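# « Un rayon, ça se range avec les deux mains »

La boutique ouvre à huit heures, mais Nesma Shehata est là bien avant, et quand j'arrive (un peu essoufflé, il y a une côte que le plan ne montre pas), elle a déjà les manches remontées et un carton ouvert à ses pieds. Elle me tend un tabouret, change d'avis, me tend plutôt un café. « Vous n'allez pas rester assis de toute façon, on parle mieux debout dans les allées. »

Canthorpe est un bazar de quartier comme il en reste quelques-uns : de la quincaillerie au fond, un peu d'épicerie sèche près de la caisse, de la laine en hiver, et puis, sur tout le mur de gauche, le rayon entretien. C'est pour celui-là que je suis venu. Une lectrice, Imani Nakamura, nous avait écrit en avril pour nous dire qu'elle y trouvait toujours ce qu'elle cherchait sans avoir à demander, et que cela méritait bien un article. Je lui dois une belle matinée.

Nesma a repris le magasin il y a 11 ans. Avant, elle travaillait chez Gbeho, un grossiste, où elle préparait des palettes. « Là-bas on pensait en volume. Une référence, un emplacement, un numéro, et on filait. J'ai adoré, je ne vais pas vous dire le contraire, j'étais jeune et j'avais un dos. Mais je ne voyais jamais la personne qui achetait. Ici, je la vois, je sais même souvent comment s'appelle son chien. »

Quand elle a repris les lieux, le rayon entretien était, dit-elle en cherchant le mot juste, « un grenier ». L'ancien patron rangeait les produits à mesure qu'ils arrivaient, les éponges devant les lessives, l'insecticide à côté du savon noir. Elle a fermé quatre jours, tout sorti sur le trottoir sous une bâche, lavé les tablettes une par une, et recommencé à zéro. Les voisins passaient, donnaient leur avis. Un monsieur a acheté une serpillière directement sur le trottoir. Elle en rit encore.

« La première question, c'est la hauteur. Tout le monde vous dira de mettre ce qui se vend le mieux à hauteur des yeux, et c'est vrai pour les biscuits. Pour l'entretien, moi, je pense aux bras. Un gros bidon, si vous le mettez tout en haut, la cliente le tire du bout des doigts et il lui arrive dessus. Si vous le mettez tout en bas, il faut se baisser et se relever avec. Donc le milieu ! Le milieu, c'est pour ce qui pèse. »

Je lui demande si elle a appris cela quelque part. Elle hausse les épaules. Une cliente âgée lui avait demandé un jour de lui descendre un bidon, puis la semaine suivante encore, puis n'était plus venue. « Je l'ai croisée au marché, elle m'a dit qu'elle n'osait plus me déranger. Le soir même, j'ai descendu les bidons. » 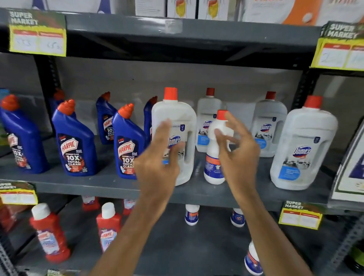
La tablette du milieu occupe Nesma plus longtemps que toutes les autres, et elle y revient trois ou quatre fois pendant notre conversation, en s'interrompant au milieu d'une phrase pour avancer quelque chose d'un centimètre. Elle tient beaucoup au voisinage des couleurs : le bleu des Harpic à gauche, les grands Domex blancs à droite, et du rouge sur les bouchons, « comme ça on voit tout de suite où finit l'un et où commence l'autre, même sans ses lunettes ». Pour les Domex, il y a la grande taille, celle qui a une poignée, et puis une plus petite bouteille, qu'elle aime avoir à portée dans le même coin. « Les gens qui vivent seuls prennent la petite. S'ils doivent la chercher ailleurs, ils repartent avec la grande, ils râlent, et ils ont raison. » Pour aligner tout cela, elle ne pousse jamais d'une seule main. Une main sur le devant, l'autre qui tient le haut de la bouteille, et on ajuste doucement.

Elle me fait essayer. Je pousse trop fort, évidemment, et la rangée recule d'un bloc contre le fond. Elle ne dit rien, elle remet tout en place avec une patience qui me fait un peu honte, puis elle m'explique qu'il faut « écouter le plastique ». Quand ça racle, c'est qu'une étiquette accroche ou que la tablette est poisseuse. Dans les deux cas on sort tout et on passe l'éponge. Elle le fait plus souvent qu'elle ne le voudrait : les produits pour les toilettes coulent peu, mais les assouplissants, c'est une catastrophe.

Le remplissage se fait tôt, avant l'ouverture, et elle avance toujours les anciennes bouteilles avant de glisser les nouvelles derrière. Elle a eu longtemps un employé, Everett Rosenthal, qui faisait l'inverse par distraction. « Un garçon adorable, il chantait en travaillant. Un jour j'ai retrouvé au fond des flacons avec un logo que la marque avait changé depuis des années. Des antiquités ! » Everett tient maintenant une jardinerie et lui envoie des boutures. Il paraît qu'il range très bien ses pots.

Et les étiquettes de face, toujours ? Elle réfléchit, elle prend la question au sérieux. Toujours devant, oui. Derrière, elle est plus souple. « Une bouteille du deuxième rang qui regarde un peu de travers, ça ne gêne personne. Si je les redressais toutes, je ne verrais plus mes enfants. » Elle ajoute, après une gorgée de café, qu'un rayon trop parfait intimide. Des clients n'osent pas y toucher, ils tournent autour, ils demandent la permission. Elle préfère un rayon où l'on sent que quelqu'un vient de se servir.

Sur le métal des rayonnages, en revanche, elle a son opinion et s'y tient. Les anciens étaient en bois peint, très jolis, et ils gonflaient dès qu'un flacon fuyait. Elle a tenu trois hivers avant de céder. Le gris foncé, c'est Sólveig Hafstein, sa belle-sœur, qui l'a choisi, contre l'avis de Nesma qui voulait du blanc. « J'ai boudé toute une semaine. Elle avait raison, les emballages blancs ressortent beaucoup mieux, et la poussière, on n'en parle plus. Enfin si, on en parle, mais moins. »

Un représentant de chez Zoridness est passé l'an dernier lui proposer un plan de rayon tout fait, imprimé en couleurs, avec des flèches. Elle l'a gardé, il est punaisé dans la réserve, à côté du calendrier des pompiers. Il prévoyait de mettre les nettoyants pour sols en tête d'allée et de repousser les produits pour sanitaires au fond. « Je lui ai offert un café et je lui ai montré l'allée à onze heures du matin. Les gens viennent pour les toilettes, pour le calcaire, pour le linge. Le sol, ils y pensent en passant. » Le représentant est resté une heure et il est reparti avec des pinces à linge.

Elle me parle encore du calcaire, qui est ici un sujet de conversation presque aussi sérieux que la météo, puis des habitudes des uns et des autres, sans jamais donner de noms. Il y a celui qui achète toujours la bouteille de derrière, par principe. Il y a celle qui dévisse les bouchons pour sentir, ce que Nesma déteste et n'a jamais réussi à interdire. Il y a les étudiants de septembre, perdus devant les étagères, qui téléphonent à leur mère dans l'allée. « Ceux-là, je leur laisse le temps. Et puis je m'approche et je leur dis de ne jamais, jamais mélanger deux produits. C'est la seule leçon que je donne d'office. Le reste, ils apprendront. »

À huit heures moins deux, elle replie son carton, l'aplatit du pied et va tourner la clé. Une dame attend déjà dehors, un cabas à la main. Nesma la salue, se retourne vers moi et me demande si j'ai de quoi nettoyer chez moi. J'avais besoin d'éponges, en fait.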